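The costume shop in Sellholm closed at 5, and the bus from Sulldale got me there ten minutes before. I asked for the witch dress in the window. The clerk said it was 146 to buy or 5 a night to rent, with the hat.

I rented it for two nights. The hem was too long and one sleeve had been mended with green thread, but the skirt was full and it turned well — my daughter would be able to see it from the back row.

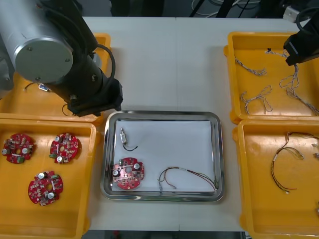 On the bus home I kept the hat on my lap. A woman across the aisle asked if I was in the play at the Baptista, and I said I was the bad witch. She said she had played her once, in September, years ago.

"Same dress?" I asked.

She leaned over and turned back the sleeve.

"That's my thread," she said, and got off at the next stop.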